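**Rullum, 23rd May** – Gillurberg today releases Hondden 2, a planning software for robots with two arms that handle clothes.
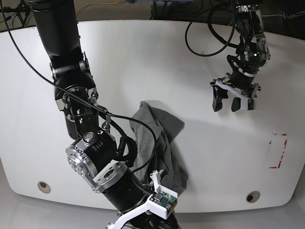 Hondden 2 plans both arms together. A crumpled grey cloth on a white table has no fixed shape, so the software makes a new plan after each grasp. 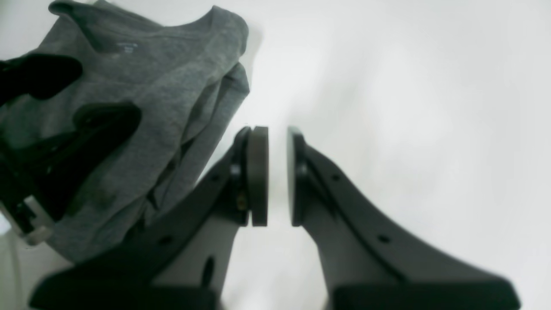 Does it need a special gripper? The gripper is described in a short settings file, and users can write their own.

"We tested 405 grasps before this release," says Corentin Coste, head of software.
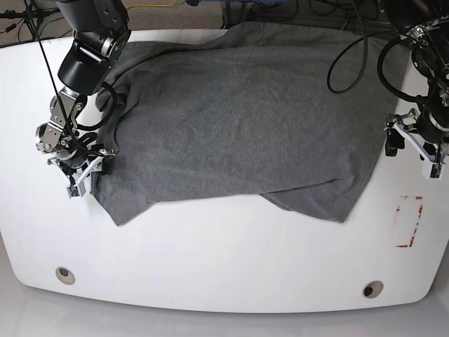

The test records will be free to download in June.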